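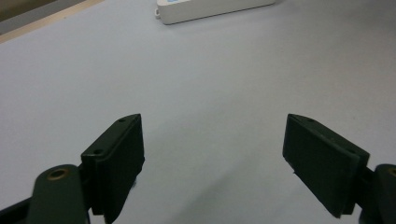
Part-time bookkeeper, Trilldale Community Orchestra

The Trilldale Community Orchestra is looking for a part-time bookkeeper to start in June. The job is 30 hours a month, paid hourly, and most of it can be done from home. You would need to come to the office on Culora Street for one afternoon a month to go through receipts and sign off on payments.

We have a youth program, two adult ensembles and a lending library of 521 instruments. Rental fees are our largest source of income after ticket sales, and they are also where most of the paperwork comes from.

What the job involves

Entering invoices and receipts each week
Sending out rental bills and following up on late ones
Paying guest players and section coaches after each concert
Reconciling two bank accounts and one card
Preparing a short monthly report for the general manager, Babita Yadav
Pulling records together for the outside accountant at year end

We write roughly 3,000 rental and tuition bills a year. Families on reduced rates are billed on a different schedule, and you will be given a list of these when you start. Please be comfortable talking with parents on the phone about overdue balances. Most of them have simply changed their card.

What we are looking for

At least two years of bookkeeping experience, paid or unpaid. Experience with a nonprofit is useful but not required. You should know your way around a spreadsheet and any common accounting software. You do not need to read music.

Leokadia Pietrzak has done the books for the last nine seasons and is leaving after the spring concert. She will overlap with the new person for 4 weeks.

How to apply

Send a resume and a short letter to Sneha Malhotra at the orchestra office, or drop them off at the front desk before 5 p.m. Include the names of two people we can call. Interviews take place in person and last 45 minutes, with a small reconciliation exercise at the end. Bring a calculator if you like to use one.

Parking is behind the building. The side door sticks, so ring the bell.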